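25 Apr 2026

Okay, I have to write this down while I'm still buzzing, because robotics club was SO good this week.

Quick catch-up if you're new: I joined the Kikwood robotics club in November knowing how to solder badly and not much else. Our spring project is teaching an arm to do small tabletop chores by showing it, over and over, how a person does them with a pair of hand-held grippers. Noura Najjar runs the sessions, Jad Khasawneh does most of the training code, and I'm on demonstrations (which means I pick things up for a living now, unpaid).

We've been naming our models after made-up planets. The current one is Flililex. The last one was Prodosstead and we don't talk about Prodosstead, except that it once shoved a sponge off the table nine tries in a row with total confidence.

Anyway! We're up to 517 saved demonstrations, and Jad thinks the newest batch is the cleanest so far. I finally stopped jerking my wrists at the end of every grab. Noura's trick was to have me breathe out as the fingers close, and it works, I don't care how silly it sounds.

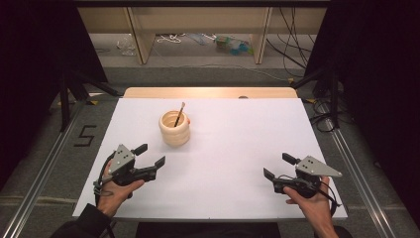

My favorite task by far is the paintbrush one. I spent seven evenings on block stacking before this and blocks are fine, but they forgive everything. A thin brush leaning in a ribbed cup forgives nothing! You come in with both grippers wide open, one from each side, and then you have to decide which hand steadies the cup and which goes for the handle. I switched halfway through my first set and Jad made me start over, fair enough.

Next up is putting the brush back in, which I'm bad at. Noura wants five good ones from me before we record any, so I'm going in early to practice. Will report back!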